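The Small Bathroom at Gravwood
Gallery, February

We finished the small bathroom on the ground floor of Gravwood this winter, and now it is in use and not only on the drawing. English is my second language, so please excuse if some words for bathroom parts are not the ones you use at home.

The room is not big. The wall where the sink is measures 90 inches from corner to corner, and the counter had to fit there together with everything a person needs in the morning. We looked at cabinets from three shops and finally ordered from Naltico, order number 701, which I remember very well because I had to repeat it on the phone so many times. The cabinet came with the door hinges on the wrong side, and we waited nearly 45 days for the correct ones. 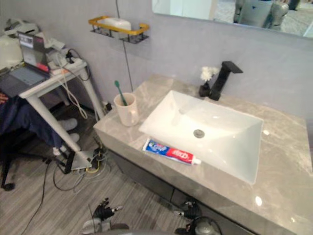 The countertop was the longest discussion of the whole project. I wanted plain white, the rest of the family wanted something that does not show every drop of water. We agreed on the gray one with a marble pattern, and I admit that I like it more every week. The white basin looks very clean against it, and the black faucet gives a stronger line at the back. I chose the squared shape for the faucet after seeing a similar one in a hotel. The small black vase next to it was a late idea. The flowers are artificial, so they need only a little dusting, and they stay white the whole year.

The mug for the toothbrush is an ordinary kitchen mug. We had a proper glass holder before, a gift, and it was broken in the first week. A mug with a handle is easier to pick up when you want to wipe the counter, and it goes in the dishwasher on Monday with the other cups. The green brush is easy to find in the morning, also when you are not wearing your glasses.

Paint for the walls: we tried four samples from Brinine and painted them side by side on a board. In the shop they all seemed the same gray. At home, in the evening, one of them became a little purple and one became almost green. If you are choosing a gray, please put your sample in the room and look at it at different hours. The sample pots are small and they do not cost much. 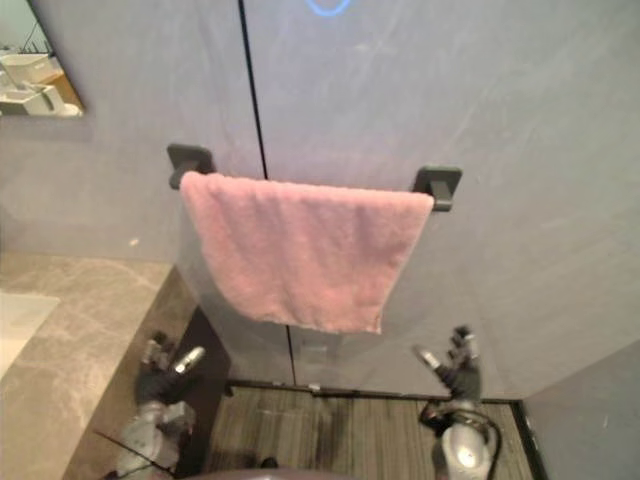

For towels we have one simple rule, which is one bar and one towel for each person. Before the renovation there were hooks on the door, and the towels were always hanging in a lump. A towel folded once over a bar dries much better. The pink one has nearly the full width of the bar, with a bracket at each side, so there is no space for a second towel and nobody tries to put one there. I like the pink with the dark gray metal. It is a strong color on that wall, and I would not add more.

The bars are from Shehu, a small metal shop that also made the handrail for our stairs. They asked me what length I wanted and I had to go home and measure a towel. I recommend to do this before you go. Fold it the way you really fold it, measure the width, and then add a little for your fingers.

About daily cleaning I can say only what works for us. The basin is rinsed in the evening and wiped with a soft cloth, no powder, because powder makes the surface dull after some time. For the drain I use hot water once a week. The toothpaste has no fixed home yet.
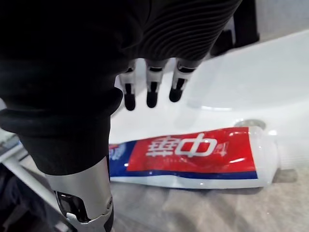 I have looked at small trays and at a narrow cup that would match the mug, but I have not bought anything. The total budget for such small things was 100 dollars, and most of it went to the vase, the flowers and the towels. Next I will photograph the shelf and the storage boxes, when they have their labels.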